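Chapter 9
State Estimation and Grasp Control for Soft Objects

9.1 Why rigid-body methods run out

The planners in the earlier chapters shared one assumption: once the gripper closed on a part, the part stayed the shape it was. A bracket has a position and an orientation, six numbers in all, and the controller can carry those six numbers from pick to place. Cloth has no such description. A folded sleeve can sag, twist or slide between the fingers while the arm holds perfectly still, and the state the planner used a moment ago no longer applies.

This chapter covers the software needed to work with fabric and other soft items. We assume you have read Chapter 4 on camera calibration and are comfortable with the control loop built in Chapter 6. No background in textile mechanics is needed. Where a physical model of cloth would help, we give a simplified one and say what it leaves out.

Most of the chapter follows a single software stack called Clastia, written by Khadija Filali and Tiago Gouveia for a sorting project at Farport. It has three processes. The first estimates gripper poses, the second keeps a running guess of the fabric outline, and the third decides when to move, pause or let go. They exchange messages over a shared bus, and each can be stopped and replaced without restarting the others. You will write a replacement for the second process in Exercise 9.4.
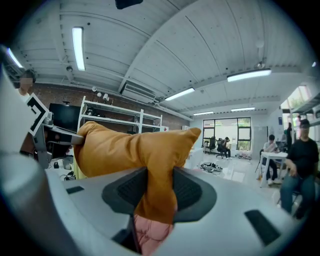 Pose estimation comes first because every later step depends on it. With two grippers on the same piece of fabric, an error in either pose shows up as false tension: the software believes the cloth is being stretched when it is slack, or the reverse. Section 9.2 shows how a square fiducial marker fixed to a gripper gives its pose in the camera frame, and how to filter that reading when the marker is tilted or partly hidden.

Timing is the second concern. In Clastia the pose process runs at 30 updates per second and the outline process runs more slowly, depending on how much of the fabric is in view. The decision process must never treat an old outline as a new one. Section 9.3 introduces time-stamped buffers and a simple rule for rejecting stale data.

Section 9.4 turns to the outline itself. We compare a method based on color segmentation with a learned model trained on 3,000 labeled images prepared by Merja Mustonen. The learned model handles folds better. The segmentation method is easier to debug, and it is the one you should implement first.

Section 9.5 deals with release. Letting go of fabric at the wrong point in a motion can undo the whole task, so the release check has its own state machine and its own log file.

Before you continue, install the course package and replay the Pemport log supplied with it. The replay tool should list three active processes and report no dropped messages.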